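**Trilstead Lodges** — notice to guests for the coming season (1/7)

Reservations for the lakeside cabins at Trilstead open on 9th March. Guests who stayed with us last season may book through their existing account. New guests are asked to register first, as the booking desk cannot hold dates by telephone.

(2/7) The nightly rate for a standard cabin is $244. The larger cabins on the Vidmar side are $258 per night. Both rates include linens, firewood and use of the rowboats. Local lodging tax is added at checkout.

(3/7) A minimum stay of 2 nights applies throughout the season. Requests for a single night will be considered only in the week before arrival, and only where a gap remains in the calendar.

(4/7) Guests are reminded that outdoor footwear should be left on the porch. Sand and gravel from the lake path scratch the boards, and refinishing takes a cabin out of service for several days. House slippers may be borrowed from the Arby office.
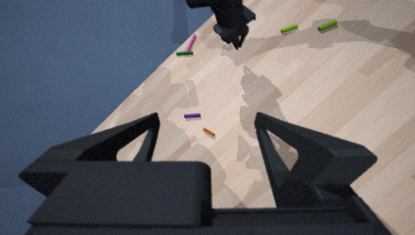
*Light wooden flooring, pale beige planks.*

(5/7) Dogs are welcome in the standard cabins. They are not permitted in the Vidmar cabins or on the swimming dock. Please state the number of dogs when booking — the fenced yards differ in size, and we assign them in advance.

(6/7) The road from Setadberg is open to cars and light trailers. Vehicles towing boats should use the north entrance, where there is room to turn. From the north gate it is 330 yards to the launch ramp. Overnight parking at the ramp is not allowed.

(7/7) Cancellations received before the end of April will be refunded in full. After that date, the first night is retained. Questions may be sent to the booking desk by message or through the guest account, and replies are normally sent within one working day.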